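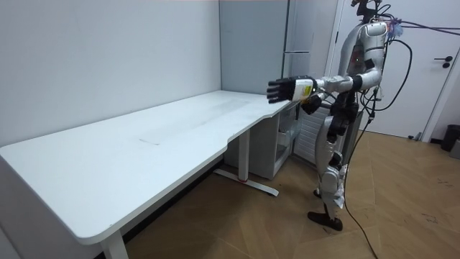 Robot with its right arm extended over a white desk.

Section 3. Setting Up the Plovel Trail Counter

This section covers placing, mounting, and starting the Plovel counter on a game trail. It applies to counts of deer, elk, moose, and other large hoofed animals. For small mammals and ground birds, see the low-mount instructions in Section 6. Data transfer to the Grokier desktop program is in Section 5.

3.1 Before you start

Check that you have the following:

Plovel counter with front cover fitted
Rao bracket, strap, and locking pin
Reflector plate
Batteries, AA lithium, full set
Memory card, formatted in the counter
Site label and pencil
Tape measure

Do not mix lithium and alkaline batteries. Do not use rechargeable cells below freezing. The battery gauge is calibrated for lithium and will read low with any other type.

Caution: Many parks, refuges, and state lands require a permit before any device is fixed to a tree or post. Get the permit first and keep a copy with the counter. Gonent does not issue permits and cannot advise on local rules.

3.2 Choosing a site

1. Find a trail in regular use. Look for fresh tracks, droppings, and cropped growth at browsing height. A trail with old tracks only may be seasonal.

2. Pick a narrow point on the trail. Gaps in a fence line, creek crossings, and saddles between two slopes are all suitable. Avoid feeding areas, salt licks, wallows, and bedding sites. Animals stand and turn in these places, and the counter will record the same animal more than once.

3. Check the trail width. The beam works across a trail up to 20 feet wide. Counts are most reliable on trails of 10 feet or less.

4. Stand where the counter will go and look toward the reflector position. The line between them must be clear of grass, twigs, and hanging branches. Allow for new growth if the counter will stay out past March.

5. Note the direction of the sun. The lens should face north where the trail allows. If it does not, fit the sun hood supplied in the accessory bag.

Note: In snow country, measure mounting height from the expected snow surface, not from bare ground. A counter mounted in fall for a winter count will usually need to be raised at least once.

3.3 Mounting the counter

1. Choose a live tree or set post that does not move when pushed. Trees that sway in moderate wind cause false counts.

2. Pass the strap of the Rao bracket behind the trunk and back through the buckle. Keep the strap flat. Do not nail or screw the bracket to a live tree.

3. Set the bracket at the height given for the species:

White-tailed deer and pronghorn: 30 inches
Mule deer and caribou: 34 inches
Elk: 40 inches
Moose: 48 inches

Where two species share a trail, use the lower height. The software can sort by beam break time afterward, although the result is an estimate and should be reported as one.

4. Tighten the strap until the bracket does not slide under hand pressure.

5. Hang the counter on the bracket hooks and press down until the latch clicks. Insert the locking pin from the left.

6. Mount the reflector plate on the far side of the trail at the same height. The plate should face the counter squarely. A tilt of a few degrees is acceptable.

Caution: Keep fingers clear of the latch when seating the counter. The latch spring is strong and closes without warning in cold weather.

3.4 Starting the counter

1. Open the front cover. Slide the power switch to SET.

2. Insert the memory card with the contacts facing you. Push until it stops.

3. Set the time and date using the arrow keys. Use standard time all year. Grokier corrects for daylight time on import, and setting the clock forward in the field will shift every record by an hour.

4. Enter the site number. This must match the number written on the site label.

5. Select the beam delay. The delay is the shortest time allowed between two counts. The factory setting is 3 seconds, which suits animals walking in single file. Use 1 second for elk in a group. Do not use a delay of zero in rain or falling snow.

6. Aim the counter. In SET mode the alignment light blinks slowly when the beam is lost and stays on when the beam is returned. Turn the aiming collar until the light stays on, then continue turning until it goes out, and note the position. Turn back to the midpoint and tighten the collar screw.

7. Walk through the beam at normal speed. The count on the display should rise by one. Walk back. It should rise by one again.

8. Clear the test counts by holding the minus key until the display shows 0000.

9. Slide the power switch to RUN and close the cover. The display goes dark after one minute. The counter is now recording.

Note: If the alignment light flickers in still air, clean the lens with the cloth supplied. Do not use glass cleaner. If flicker continues, shorten the distance to the reflector.

3.5 Reducing scent and disturbance

Deer and elk may avoid a trail for several days after a person has worked there. To shorten this period:

1. Wear clean gloves when handling the counter, strap, and reflector.

2. Approach and leave by the same route, crossing the trail as few times as possible.

3. Do not cut brush beyond what the beam needs. Carry cuttings away from the site.

4. Do not leave bait, salt, or scent lures. Lures raise the count and make it useless for comparison with other sites. They are also illegal in many areas where chronic wasting disease has been found.

Leave the first two nights out of the analysis. The import screen in Grokier has a check box for this, and it is on by default.

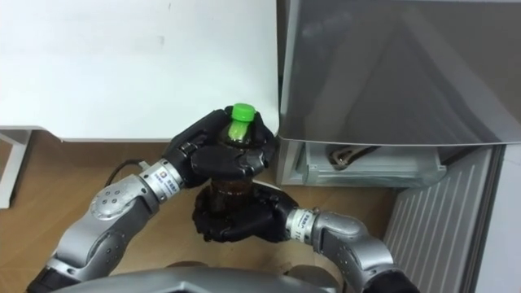

3.6 Memory and service visits

The counter stores 2,077 records in internal memory before it begins writing to the card. If no card is fitted, recording stops when internal memory is full. Older records are not overwritten.

Each record holds the time, the length of the beam break, and the air temperature. The counter does not record direction of travel. To record direction, mount two counters on the same trail and pair them as described in Section 7.

Visit the site every four weeks in summer and every three weeks in winter. At each visit:

1. Read the count and write it on the field sheet before touching any switch.

2. Slide the power switch to SET. Wait for the card light to go out, then remove the card.

3. Check the battery gauge. Replace the full set at two bars.

4. Wipe the lens and reflector. Remove cobwebs from the sun hood. Spiders are a common source of false counts in late summer.

5. Check strap tension and mounting height.

6. Fit a fresh card, confirm alignment, and return the switch to RUN.

Caution: During the rut, bull elk and moose may approach a person on a trail without retreating. Do not service a counter while an animal is in view. Cows with calves should be given the same distance in late spring.

3.7 Fault table

Display blank in SET mode: Batteries flat or reversed. Check polarity marks inside the tray.

Alignment light never stays on: Reflector out of range, tilted, or dirty. Check height on both sides.

Count rises with no animals present: Moving vegetation, loose strap, or beam delay set too short for the weather.

Count too low compared with tracks: Beam set too high for the species, or animals passing behind the reflector. Move the reflector closer to cover.

CARD shown on display: Card missing, full, or locked. Slide the lock tab up and refit.

Err 4: Internal clock lost power. Reset time and date. Records made while Err 4 was showing carry no valid time and are listed separately in Grokier under Undated.

Frost on inside of lens: Seal damaged. Remove the counter from service and return it to Gonent with the cover closed. Do not open the rear case.

Continue to Section 4 for removal and storage between seasons.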